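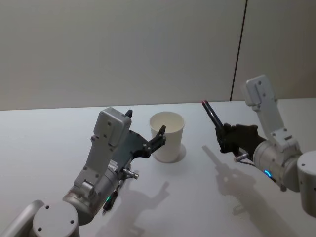
Cuaderno de taller, diciembre. Martes, 8:20.

Recubrimientos. Sigue el asunto de la adherencia del barniz al agua sobre haya maciza. Lote Fomier, segunda lata. La primera se agotó en las probetas de la serie C y no guardé muestra, cosa que ahora echo de menos.

Estado de partida: serie C con cuarteado fino en la testa y buena adherencia en la cara. La serie D se preparó igual, con un cambio en el lijado intermedio: grano 240 en lugar de 320, a mano, con taco de corcho. Humedad de la madera al entrar, 9 % en todas salvo D4, que daba 11 y se apartó.

8:45. Temperatura del cuarto de secado, 19 grados. Humedad relativa, 58 %. El higrómetro de pared marca cuatro puntos más que el de mano. Me fío del de mano, que se comprobó con sal saturada en otoño. Pendiente corregir la etiqueta del otro o retirarlo.

9:10. Dilución. La ficha admite hasta un 10 % de agua. Probamos al 6 % con agua destilada. Pesado en la balanza pequeña: 100 g de barniz, 6 g de agua. Removido lento, tres minutos, reposo de diez para que suba el aire. Filtrado con malla de 215 micras, la única que queda limpia. La de 125 tiene restos de tinte nogal y no conviene usarla con incoloro.

9:30. Primera mano a D1, D2, D3 y D5. Brocha sintética plana, siempre a favor de veta. D5 con la testa sellada antes con goma laca descerada, dos pasadas muy cortas. Quería separar dos causas posibles del cuarteado: exceso de absorción en la testa, o película demasiado gruesa por acumulación en la arista. Si D5 sale limpia y las demás no, la primera explicación gana peso. Si cuartean todas, habrá que mirar el espesor.

Nota de Jocelyn Abella al margen de la hoja anterior: «Comprobar si la arista viva tiene algo que ver. Matar canto a medio milímetro en la mitad de las piezas». Hecho en D2 y D3. D1 y D5 conservan la arista tal como salió de la escuadradora. Reconozco que con cuatro probetas y dos variables el diseño es pobre; falta la combinación de testa sellada y canto matado. Se añadirá en la serie E.

10:50. Seco al tacto en las cuatro. El fabricante da una hora a 20 grados, coincide. Repelo moderado, más en D1. Al trasluz no veo cráteres ni ojos de pez.

11:15. Espera. Aprovecho para revisar los pedidos:
- Disco abrasivo de malla, Gikex, grano 240. Quedan dos. El 320 está agotado.
- Goma laca en escamas, Prisgate. El bote abierto huele bien, disuelve sin grumo. Vale hasta febrero, calculo.
- Guantes de nitrilo, talla 8.
- Cinta para el ensayo de corte por enrejado. La que hay lleva abierta desde el verano y pega de forma irregular. Desechar.

12:05. Lijado intermedio. Cuidado con la testa de D3: al tercer pase asomó madera en una esquina. Anotado con lápiz en la contracara. El polvo sale blanco y seco, sin embozar el abrasivo, así que la película estaba suficientemente curada para lijar. Limpieza con paño de microfibra apenas humedecido y aire a baja presión.

12:30. Segunda mano, misma mezcla. Se había formado piel en el borde del vaso y volví a filtrar. Consumo total entre las dos manos: unos 40 g, brocha incluida. No sirve para calcular rendimiento por metro cuadrado, lo apunto por costumbre.

13:00. Piezas al bastidor, en horizontal, sobre puntas. Separación de un palmo entre una y otra. Extractor en posición baja. La vez pasada lo dejé en alta y sospecho que parte del cuarteado de la serie C viene de ahí: superficie que cierra demasiado pronto mientras el agua sigue saliendo por la testa. No tengo medida de caudal que lo respalde.

16:40. Primera lectura con lupa de diez aumentos.
D1: tres fisuras cortas en testa, junto a la arista superior.
D2: sin fisuras visibles.
D3: sin fisuras. La esquina lijada se nota más oscura.
D5: una fisura, muy fina, también en la arista.

El canto matado pesa más de lo que suponía. El sellado reduce el defecto y no lo elimina. Demasiado pronto para dar nada por bueno; en la serie C las fisuras aparecieron al segundo día.

17:10. Comparación pendiente con el barniz de Thepsuriya, que Jocelyn tiene en el armario metálico. Más sólidos en volumen y, según la ficha, más tiempo abierto. Si se prueba, mismo espesor húmedo. Hace falta localizar el peine de medida; no está en su cajón.

Para la serie E:
Ocho probetas, dos por combinación de sellado y canto.
Extractor en baja para todas.
Guardar 50 ml de cada lata, con etiqueta.
Repetir la lectura a las 24, 48 y 72 horas, con la misma lupa y la misma luz rasante.
Ensayo de enrejado a los siete días, con cinta nueva.

D4 sigue acondicionándose. Última pesada, 17:25: 312,4 g.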